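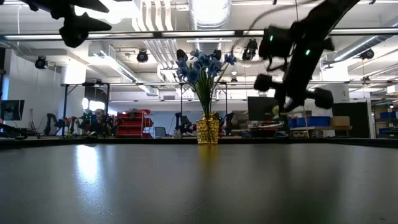

Zurnis Artificial Flower Gallery: Blue Flowers and Tulips

The Zurnis gallery pages are a record of artificial arrangements, kept so that the same combinations can be put together again. Each page covers one group of flowers. The notes on this one were written by Adel Ragab, with additions by Essam Salem on cleaning and storage. Arrangements are listed by the name of the main flower color and not by vase, as the vases get swapped.

The hall dates from 1976. It has a concrete floor, a white ceiling with the ducts left showing, and a lot of black and gray at table height. Pale flowers don't do much in it. Blue and red do better, and most of what we put out now is one or the other.

Blue, gold vase

Broad blue petals gathered at the top, with a single bloom left leaning out to the right. The stems are long and the leaves narrow, and they are packed closely at the mouth of the vase so that it looks full from the side.

The vase has a bumpy surface a bit like mosaic. On a smooth dark grey tabletop it gives a gold reflection that reaches well out in front of it. A plain vase in the same spot looks flat, and we have tried several. If you want the reflection, wipe the table first. Fingerprints show up more than dust does.

Keep the tallest stems in the middle. Put the leaves in after the flowers, a few at a time, and turn the vase as you go.

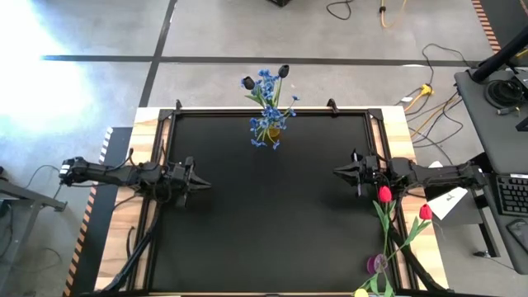

Blue with black tulips

Small bright blue blossoms in clusters, with two black tulip heads at the top. The tulips are set at slightly different heights, one close in beside the blue petals and the other a little above it. Level heads look like a pair of candlesticks. Some of the blue hangs low over the front and some goes out to the right, past the edge of the table. That spread is as wide as it should get, and anyone walking past with a box will catch it.

Black tulips are hard to place against a dark wall or a dark curtain. Against bare concrete the outline stays clear.

Red tulips, purple vase

Two red heads showing, long green stems, pointed green leaves. The vase is round. Tulips in a round vase want to fall outward, so cross the stems low down before you adjust the heads. Essam prefers these near a corner of the table and I prefer them in the middle. The corner has won for now. Red also sits well next to pale wood, which brings the green up a little.

Vases

Both the Erer and the Pan vases are light when empty and tip over with tall stems in them. A cup of clean gravel in the bottom is enough. Do not use sand, which gets into the leaves every time an arrangement is laid on its side. The Etar vases have a heavier base and need nothing added.

Stock

The flower cupboard was counted in April. It holds 259 loose stems, 13 of them black tulips. Shelf labels start at 1000 and run on by color, blue first. Return stems to the shelf they came from even when the arrangement will be rebuilt the next morning.

Cleaning (E.S.)

Use a soft brush on the petals, working from the center out. A hair dryer on the cool setting is fine for leaves. Test any damp cloth on the back of one leaf before using it on the rest, particularly with dark flowers, as some of the older ones lose color. Vases with a rough surface need a dry toothbrush to get into the hollows.

Store tulips lying flat with tissue under the heads. Blue clusters can stand upright in a bucket as long as nothing is placed on top. If a stem has taken a bend you don't want, straighten it slowly with both hands, beginning at the bottom.

Page last changed December 23, 2019. The white and yellow arrangements are on the next page.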